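Lendthorpe Turned Bowls: Data Card

Version 2

Summary

This is a small table of records on turned wooden bowls, one row per bowl. It was put together for hobby turners and craft sellers who want to compare how different woods move and crack while they dry. There are 593 rows. The records come from the shop notebooks of three turners, who sign their work Mollau, Weleck and Tomić. The table was typed up and checked by Masaru Hamada, who also maintains this card.

Files

bowls.csv holds the main table, one row per bowl.
woods.csv lists the common name and the Latin name of each wood.
notes.txt has longer remarks that would not fit in a cell, keyed by bowl number.
CHANGES lists corrections by version.

Columns

bowl_id: Number written on the foot of the bowl in pencil. Numbers are not in order of making.
turner: M, W or T.
wood: Short code, explained in woods.csv.
rough_wall: Wall thickness after rough turning, in millimeters.
final_wall: Wall thickness after finish turning, in millimeters.
diam_a, diam_b: Outside diameter across the grain and along it, measured at the rim after drying. If the two are equal the bowl stayed round.
weeks_dry: Full weeks between rough turning and finish turning.
crack: 0 for none, 1 for a crack that was filled, 2 for a bowl that was thrown out.
finish: Oil, wax, both or none.

Empty cells mean the notebook did not give a value. They do not mean zero.

How the measurements were made

All three turners used calipers for wall thickness and a steel rule for the diameters. Walls were measured halfway between rim and foot. Weleck measured in inches until he changed notebooks, and those values were converted and rounded to the nearest millimeter. The original inch values are kept in notes.txt.
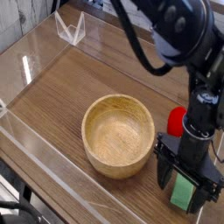 Drying was done in paper bags packed with shavings, on open shelves. Mollau's shelves are in a cellar and Tomić's are over a garage, so drying times should not be compared between turners without taking that into account. Humidity was not recorded by anyone.

Known problems

In 70 rows the wood is given only as "fruit". These are mostly apple and pear offcuts from the same pile, and the code FRU was used for all of them.

Nine bowls appear twice in the notebooks with different diameters. The later entry was kept.

Cracks were judged by eye. Tomić filled small checks that Weleck would have left alone, so the value 1 is more common in his rows than it should be.

Bowls that were given away before the finish cut have no final_wall value.

Suggested use

The table works well for plotting how far bowls go oval by wood, or for teaching someone to clean a small messy table. It is too small and too local to say anything about a species in general. Please do not use it to set kiln schedules.

License and contact

Free to copy and change, with credit to Lendthorpe Turned Bowls. Send corrections to Masaru Hamada with the bowl number and the column name. Corrections are added each April.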